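Stop making me book a table for a sandwich

2025-06-19

Went to Evano on my lunch break. Small place, 19 seats, most of them empty. Asked for a cheese toastie and was told I needed a booking. For a toastie. Did I have the app? No. Could I get the app? Apparently yes, if I gave it my birthday and a card number.

I left. Bought crisps.

It's everywhere now. Hotard does it, even for coffee. Mazurek takes a deposit, 2 quid a head, which you get back if you turn up, except it goes back as "credit" and guess where you can spend that. I rang to complain and was 161 in the queue. Hung up.

I do understand no-shows. Friday night, table of eight, nobody comes, that's a real loss and people who do it should be ashamed. Fine, take a deposit for that. But a Tuesday lunch in January? With rain coming down and one bloke in the window? Let people in. They're hungry and they've got money, it's not complicated.

And lunch isn't something I plan. Never has been. You walk past, it smells good, you go in. My mum doesn't have a smartphone and has basicaly stopped eating out, she says it's like applying for a passport.
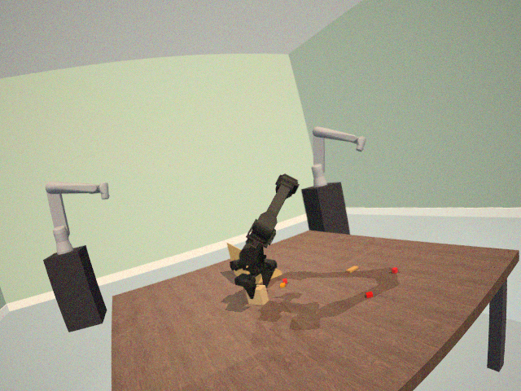 Flinitz still does it properly. Door open, chalk board, sit where you like. If it's full you wait on the wall outside or you come back later. Soup's a bit salty. Don't care, I've been going for years and never once had to make up a pasword to get it.

More of that please. Keep the booking for Saturday nights and birthdays, and leave a few tables for the rest of us who only decided we were hungry ten minutes ago.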